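Home > News > Press releases

Print this page | E-mail this release

Lacerda opens service desk for single-arm picking cells

KERNIMARI, 2021-04-10 -- Lacerda, which builds and maintains small automation cells for distributors of paper and office goods, has opened a service desk for customers who run a single robot arm on a packing bench. The desk will handle setup, scheduled care and repair under one contract.

The first cell covered by the new contract is at the Pronia school supply warehouse in Kernimari. It has one arm with a two-finger gripper and a small camera mounted at the wrist. The cell picks notebooks, folders and pads from a bench and places them in order trays.

Lacerda technicians spent three days at the site setting the cell up again after a change in the product range. The old settings had been made for flat, stiff folders. Notebooks with bound edges gave the gripper more trouble, and the cell had been stopping several times a shift.

The work began with the fingers. Both pads were removed, the mounting faces were cleaned and new pads were fitted. The technicians then checked that the two fingers closed evenly on a steel gauge block. One finger had been reaching the block before the other, which pushed items sideways at the moment of closing. The drive link on that side was replaced.

The wrist camera came next. Its bracket was tightened and the camera was calibrated again against a printed target on the bench. Exposure was shortened and the approach speed was lowered over the last 40 millimeters of travel. Before the change, the camera had been taking its final picture while the arm was still moving fast.
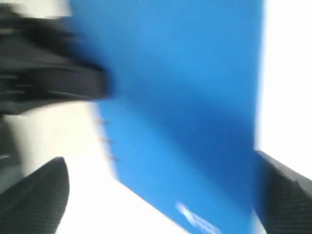

Grip force was set last, using stock from the customer's own shelves. The cell now runs at 28 newtons for bound notebooks, with a separate setting for folders. Both values are stored in the controller and printed on a card inside the cabinet door, along with the part numbers for the pads and the drive link.

"Most of the calls we get on these cells come down to worn pads, a loose bracket or a setting left over from another product," Lacerda said in a statement. "An operator can find all of those with a short check at the start of a shift, and we would like them to have the check in writing."

Under the contract, operators wipe the pads and the camera window daily and look over the cable at the wrist for rubbing. Lacerda visits every three months to check finger alignment, repeat the camera calibration and back up the controller. Pads are replaced on inspection. Repairs to the arm joints are done at the company's workshop in Litunov, and a loan arm is supplied if the work will take longer than a day.

Pronia said the cell went back into regular use after the visit and that its packing staff had been trained on the daily check.

The service desk is open to owners of cells built by other suppliers, subject to a first inspection. Bookings for sites outside the Kernimari area will start in June.

About Lacerda

Lacerda designs, installs and services compact robot cells for warehouses and packing rooms. The company has its main office in Kernimari and a repair workshop in Litunov.

Shares: 3 | Comments: 0

Print | E-mail

Recent releases
Litunov workshop adds second test bench for arm joints
Spare pad kits now stocked at Kernimari office
Controller backup guide updated for older cells
Lacerda and Pronia extend maintenance agreement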